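Home > Guides > Jonby Hand-held Gripper > Section 2 > Before you order

4 min read

Section 2. Planning and budgeting for your kit

We know you want to get to the gripping part. So do we! But half an hour with a pencil before you order will save you a lot of parcels going back and forth, and planning a bench is good fun once you get into it. This section covers the hand-held Jonby and the later step of adding a Clivetti arm. If you are only replacing worn pads, skip to step 6.

2.1 What you need to decide

1. Write down the objects you want to pick up. Real ones, from the real room. Lids, packets, bags, fruit, handles, whatever is lying about. Put the widest and the most awkward at the top of the list.

2. Measure the widest object across the part you will grip, then compare it with the opening width on the label inside the Jonby's box lid (dealers will read it out to you over the phone if you ask). Leave a finger's width spare on each side.

Note: Round and domed things are lovely to work with, but the pads meet them at a slant and touch over a smaller area. If your list is mostly round, go for the softer pads.

3. Decide how many people will work at once. One gripper each is the comfortable way to do it. Sharing works too, as long as you allow time for passing it over and re-zeroing.

4. Choose your table. You do not need a special one. A sturdy kitchen or dining table at normal height is fine, and most of our users start there. Check that it doesn't rock.

Caution: Keep mains leads and charging cables away from the part of the table where the gripper moves. The link arms can catch a loop of cable and pull whatever is on the other end of it.

5. Add up the first order. Our own starter bench at Ivska came to £2113, made up of 2 grippers, a case, the spares in step 6 and delivery. The grippers were by far the biggest line. Your total will move with the pad type and the delivery address, so ask for a written quote.

6. Add spares. We suggest 4 sets of pads per gripper for the first year. They're cheap and they wear out quickest on rough or dusty surfaces. Add one set of pivot pins as well. You may never open the packet, but a lost pin stops everything until the post comes.

Tip: Order pads and pins in January with your yearly service items and you'll pay for delivery once.

2.2 If you plan to add an arm later

Lots of people do, and it's a brilliant moment when the arm picks up the same thing you've been picking up by hand. A few choices made now will make it easier:

1. Ask for the gripper with the shared mounting plate. It fits the Clivetti arm through a Grgić adapter, part 1975. The older plate doesn't, and swapping plates afterwards means a trip to the workshop.

2. Keep a space clear at the back or side of the table for the arm's base. Mark it with tape and try living with it for a week.

3. Put the arm on its own line in the budget, with installation and a day's training next to it. These two get forgotten more than anything else we sell.

Caution: Do not clamp an arm to a table that people also eat or cook at. Hand-held use is fine there. A powered arm needs a bench of its own.

2.3 Before you send the order

Check the delivery contact, the plate type and the pad type. Orders in by noon on Tuesday go out the same week. When the box arrives, turn to Section 3 and have something nice and simple ready for your first grip.

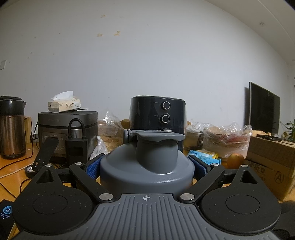 PLANNING & BUDGETING

A closed grip on a domed grey lid with a flip cap, both blue pads set at a slant. A rice cooker and an air fryer stand behind. Add tall things like these to your table plan along with the objects you mean to grip, so you can see how much room is left for your hands.

Related sections
Section 1. What's in the box
Section 3. First grip and re-zeroing
Section 5. Changing pads and pins
Fitting the Grgić adapter
Care and cleaning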